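The sorting bin and its surfaces

Coatings are the part of a sorting bin that buyers rarely ask about. They ask about volume and wall height, and then they ask about price. Yanling Gu has spent most of her working life on the other question, which is what happens to the inside of a bin after the first month of use.

Her workshop at Plorkley keeps a log for every bin on its benches. Mixed household items go in and come out, and each emptying is entered as one cycle. The longest-running bin had reached 1,366 cycles by October. Gu inspects the surfaces at 225 and again at 1,000, and writes up any change in gloss, colour or edge condition.

Sloped panels suffer most. An item dropped near the back slides down the slope before it settles on the floor, so the coating is rubbed in the same direction each time. Pale finishes show the damage early. Once the top layer has gone, the darker patch tends to spread from its edges, and touching up with paint gives poor results. Gu recommends stripping the whole panel and recoating it.

Bare metal floors are easier to live with. Fine scratches do no harm, and cloudy stains can usually be reduced with a mild cleaner and a soft cloth. Wire wool should be avoided.

What goes into the bin matters too. Cups tip over and roll. Sunglasses lie flat against an edge and are awkward to lift without marking the lenses. Foil is light and creases into a new shape whenever it is handled, so no two cycles treat it alike.

Two suppliers have sent coated panels for the next round. Gakgate offers a matt grey powder finish, and Zurodov a thicker white one that adds 32 per cent to the cost of the panel. 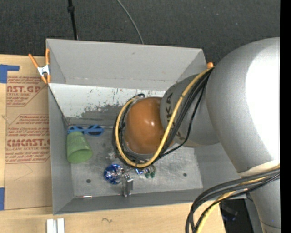

Both will be fitted before the winter and logged in the same way, with the first inspection at 225 cycles. Gu has asked each firm for a spare panel, to be kept in a drawer as a colour reference.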